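Home | Posts | Fixes | About | Contact

Getting my email signature to stay put

Posted 3/16/20 by the usual idiot at the keyboard

Right. Quick one, lunch is nearly over.

For two weeks my email signature kept vanishing. Set it up, save it, lovely. Send one message, fine. Close the program, open it again — gone. Back to plain black text with my name spelt out in the default font like a ransom note.

I use Veltdale for mail. Have done for years, started on the old laptop and moved everything over when I got this one. On the old machine I never touched the signature after the first day. On the new one I must have typed it out 23 times before I lost my temper and sat down to sort it properly.

So, notes. Mostly for me, because I will forget all this by May.

What I thought was wrong

First guess was that I wasn't saving it. There's a Save button at the bottom of the signature box and another one at the bottom of the whole settings window, and if you only press the first one it looks as if it's worked. It hasn't. You need both. I did both. Still vanished.

Second guess, the folder was read-only. When you copy your old profile across from a backup disc the files can come over locked, so the program reads them happily and then can't write anything back. No warning. Right click, Properties, untick the box, OK. Mine was ticked! Felt very clever. Unticked it, set up the signature again, restarted.

Gone.

Third guess was Kukska, the backup program, putting the old settings back over the new ones every time it ran. Switched it off for a whole evening. Made no diffrence. Switched it back on, and if you're reading this with yours off, go and turn it on again please.

What was really wrong

Two profiles. That was it. When I moved over, Veltdale made itself a shiny new profile on first start, and then I imported the old one on top, so I had both. Same name, same mailboxes showing down the side. The settings window was editing one and the program was opening the other.

I only spotted it from the folder sizes. One was 569 MB and the other was 6. The little one had all my lovely signatures in it, one after the other, every single one I'd made. The big one had my mail and no signature at all.

Bit cross about that. A message saying "you have two of these" would have saved me a fortnight.

I did most of the detective work late at night with the radio on, which is probably why it took so long. 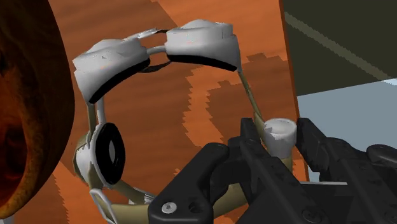
The fix, in order

1. Close the mail program. Properly close it, check it isn't still sitting down by the clock.

2. Copy the big profile folder somewhere safe. Desktop will do. Mine took ages, go and make tea.

3. Start the program holding down Shift. You get a plain grey box listing the profiles. If there's only one in the list, this isn't your problem, sorry.

4. Pick the one with your mail in it. Untick "ask at startup", tick "always use this one". The wording is slightly different in the older version but it's in the same place.

5. Now go to Settings, Signatures and make your signature. Save. Then the other Save.

6. Close and reopen twice. I know. The first time it looked right for me even when it was wrong, so twice.

Leave the small folder where it is for a week or so before deleting it. I renamed mine to OLD and nothing complained.

Fonts, while I'm here

If you want the signature in a particular font, set it inside the signature box. The general font setting only changes what you type in the message and leaves the signature alone. I use Grornden at a normal size in dark blue. Anyone who hasn't got that font will see something else, probably Arial, and will not care.

Don't paste the signature in from a word processor. I tried that early on and it dragged in a load of hidden rubbish and a massive gap between each line. Paste it into Notepad first, copy it back out of there, then make it pretty.

Phone replies still go out with no signature at all. The phone app is Hao and has its own settings somewhere, and I havent looked yet. Another day.

Anyway it has survived four restarts and a Windows update. Going to stop poking it now.

Comments (6) | Shares 237

Newer post | Older post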